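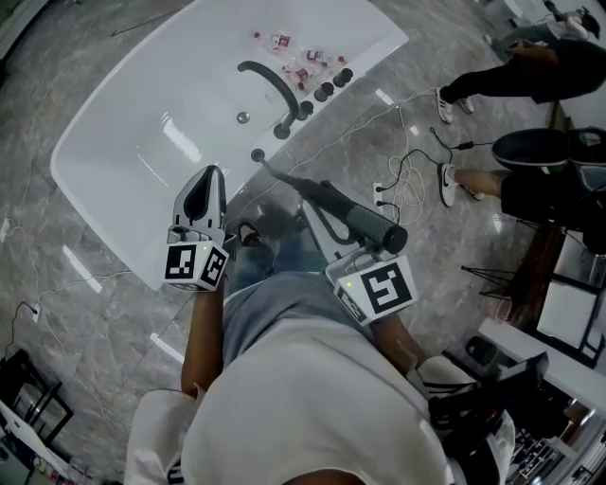 2. Bath fixtures, display floor

Home | Projects | Reports | Contact

The white rectangular basin is positioned on the marble-patterned tile. Rim fittings are black throughout: curved spout, three round control knobs and the hose fitting for the handheld sprayer. Three small clear bottles with red labels and caps are on the rim deck, lying on their sides. The drain is a small round metal fitting.

Work under the Gusine line covers handling of the sprayer and return of the bottles to upright. Of 148 planned handling runs, 17 remain. These are scheduled for Thursday.

Costs to date are within the May allocation. The Adura order for replacement hoses (9 units) has been placed; delivery is not confirmed. No change to the scope agreed with Piątek is requested.

Open item: storage for sprayer parts between runs.

Prepared by Uriel Villaseñor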